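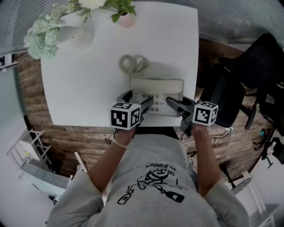 Verkness Evening Walkers' Club — members' pages

When I moved to this country I was afraid of the telephone. Face to face I could manage, with hands and smiles, but a voice without a face was too fast for me. So it is a little strange that I now arrange the walks for our club, and half of the members still prefer to be called.

This is my entry for 3/3/26 and I want to write about the long path from Dunstan to Plirkine, which we will walk again in August. Last year seven of us went. The path goes first beside the river, then it climbs through a beech wood, and after the second gate there is a field with very curious cows. I am not fond of cows. I walked in the middle of the group and talked loudly about soup.

At the top there is a stone with the year 1356 cut in it. I asked everyone what happened in 1356 and I got four different answers, one of them about sheep. In the library I found only that the stone was moved from the churchyard when the wall was repaired. If a reader knows more, please write to me. 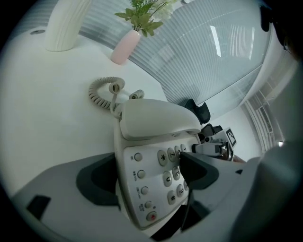 Do I need proper boots for the Plirkine walk?
Strong shoes with a good sole are enough in dry weather, but after rain the beech wood is slippery and boots are much better.

We ate our lunch at Murnis, the small café behind the old mill. They make a lentil pie which I have tried to copy at home three times. The taste is near, but the pastry becomes soft underneath, and my husband eats it politely. They cannot seat a large group inside, so this year I will ask for the tables in the garden.

The way back is shorter. You follow the lane to the bus stop and the bus leaves at 20 minutes past each hour — please do not trust the old timetable on the post, it is from another company. Last summer we stood there and read it very carefully and then we saw our bus going round the corner.

I still prepare my sentences before a call. I write the first one on paper, and after that the conversation usually carries me.

Firdevs Erdem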